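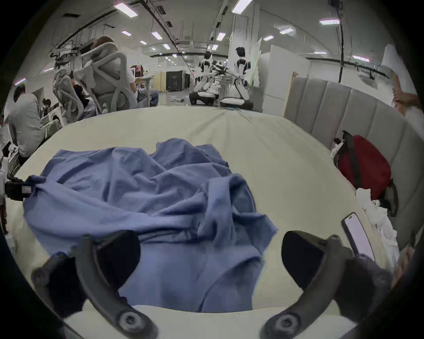

Hertta Rantala, staff writer

So there's a bed in the middle of the office at Tritetti now, and I got to fold laundry on it. Sort of! The company is collecting examples for Fakimeck, its program for teaching robots to handle clothes, and it let me spend a morning trying the job myself.

You work with a hand-held gripper, two curved gray fingers with a camera looking out past them, and you do one small chore over and over. Mine was a crumpled blue cloth on a cream sheet. Grab it, spread it, fold it, mess it up, start again. Each try gets saved as one example, and the count stood at 2,894 when I showed up. I added 16, and two of those got tossed for being too slow.

It's harder than it looks – my own fingers kept wanting to help. "Everyone cheats the first day," said Armindo Brandão, who runs the collecting and has a very patient way of handing the cloth back to you. He doesn't want perfect folds, either. He wants fumbles and saves in there too, so the system sees what to do when a corner slips.

The bed stays messy on purpose. There's a red backpack up against the headboard, a pile of white cloth along the edge, a phone lying on the sheet, and I was told to leave all of it alone and work with it there. Past the mattress it's a regular open office, people at monitors, plus a pair of humanoid robots near the back that I kept glancing at (I never quite got used to them).

The clothes part of the work started in December with 22 people taking turns. Ritva Nieminen, who checks the recordings, says the next batch is 666 tries with towels only, and after that they'd like to try fitted sheets. I told her I'm 41 years into not being able to fold one of those, so please don't ask me back for that week.

Tritetti hasn't said when a robot will get its own turn with the laundry.

Last updated 4:16 p.m.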